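Can a robot clear my kitchen counter yet? Term project report
Normand Simard, Feb 7, 2019

I picked this topic because I hate tidying up, and I wanted to know how long I'd have to keep doing it myself.

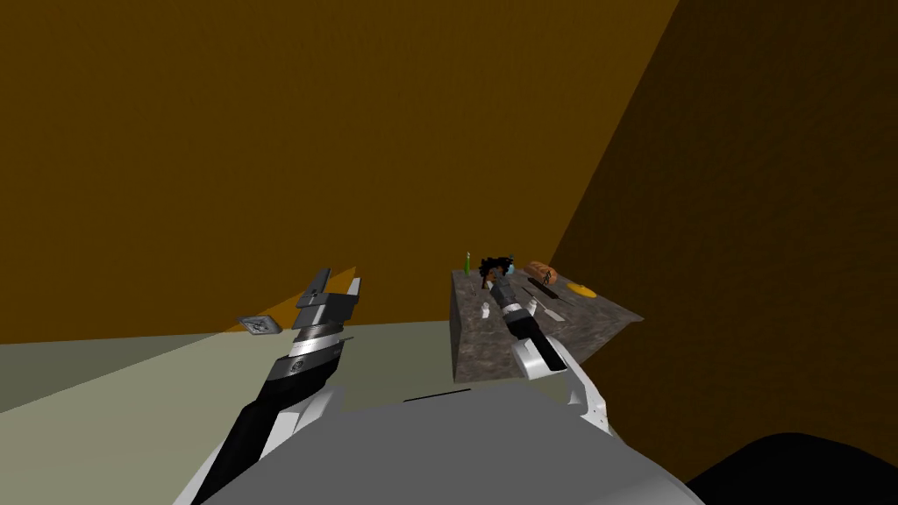
My plan was pretty simple. I'd take one boring chore, clearing a messy counter, and run it over and over in simulation with a two-armed robot. I used Kindumex for the simulator (free for students, yay!) and the Mollel grasp planner on top of it. I gave it 179 tries at picking up one item and moving it somewhere else. It managed 133.

I was thrilled with that number for maybe an hour -- then I looked at which ones it missed. Bread was easy. A bottle standing up was mostly fine too, as long as the arm came in from the side and didn't clip the stuff next to it. Flat things were awful! A plate lying on a counter gives two fingers nothing to grab, and of the 46 misses, 18 were the plate. Knives and spatulas weren't much better.

The other problem is crowding. When I spread everything out, the planner was quick. When I pushed things together it sat there thinking for up to 58 seconds, and I could have cleared the whole counter by then (and I'm slow).

So can it do the chore? Some of it, in a room with no cats, no crumbs and no wet glasses. I'd like to try suction next, if my advisor lets me keep the lab login through the end of February.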